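The case for the tray

Oct 4, 2025

Household storage is usually discussed in terms of volume. A box is rated in litres, a cupboard in shelves, and the buyer is invited to choose the larger one. I think this is the wrong measure for anything that is handled daily. The useful measure is the number of movements between wanting an object and holding it. A lidded box needs at least three: move whatever is on top, remove the lid, dig. A tray needs one.

The tray is therefore underrated, and the kitchen tray most of all. It is sold for carrying tea and spends most of its life upright in the gap beside the oven. 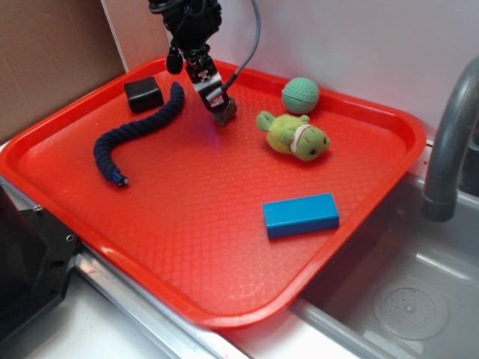
Small loose objects are the hardest class of household goods to store, as they share no shape and stack badly. Sorting them by type sounds sensible and fails within a week, when the first item arrives that belongs to no type. A shallow tray does not ask for a type. A twisted rope toy, a dimpled mint-green ball and a lime-green soft toy can lie on the same red-orange surface as a plain blue block, and each can be found at a glance. The raised rim does the rest of the work. It sets the limit of the collection, and when the tray is full something has to leave.

Siting matters more than size. The counter next to the sink is normally treated as territory for crockery, but it is well lit, at a comfortable height and close to water, so anything grubby can be rinsed and put back without crossing the room. I have kept a tray in this position for 16 months. It is shifted when the draining space is needed and otherwise left alone.

Surface texture is the second point. A smooth tray lets a ball roll to the rim at the slightest tilt. A fine raised pattern gives some grip.

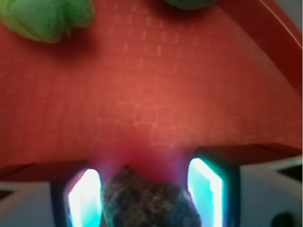 The cost is cleaning. Any pattern deep enough to hold an object is deep enough to hold crumbs, and a flat cloth passes over them. A soft brush and warm water deal with this in nearly 5 minutes. Smooth trays take less, and people who carry only cups should buy those.

The remaining objection is appearance. A tray of odds and ends on a worktop looks untidy, and a closed box does not. I accept this. The box is no tidier inside, and its contents go unused for as long as the lid stays on.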